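An Afternoon at the Donatcombe Open Day

I drove over to Donatcombe in August with my friend Nouhaila Farouk, mostly for the clothes room, and we got there a bit after lunch. More than 1000 people had already signed in – I was number 1389!
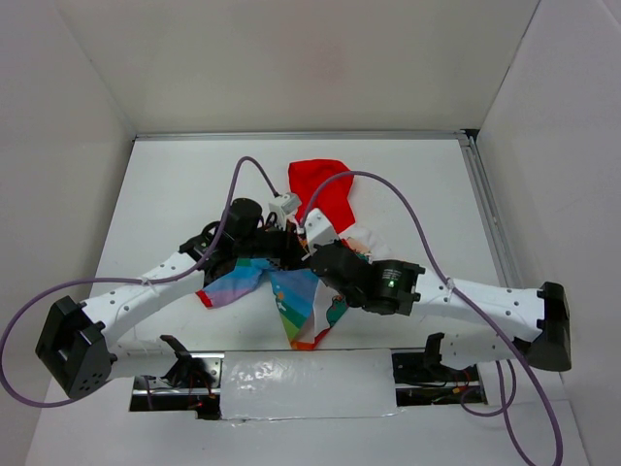 I love a bright print, so I was happy right away. Mounir Radwan showed us around and let me ask far too many questions about kids' clothes (I have a nephew who goes through them like crazy).

Zippers came up a lot. Mounir thinks a little metal pull is easier to grab than a plastic one, and I'm with him. Give me a cartoon bear and rainbow stripes too, please.

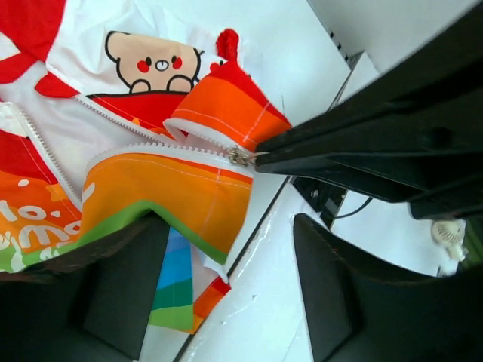
Nouhaila wanted to talk about folding – she has a whole system for small, crumpled things – and we stayed in there for most of an hour. Then we went for tea and shared a huge slice of lemon cake.
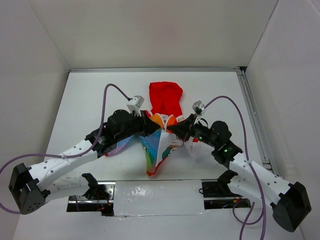
Getting There

Parking is eight dollars, cash only, behind the Hegazy building.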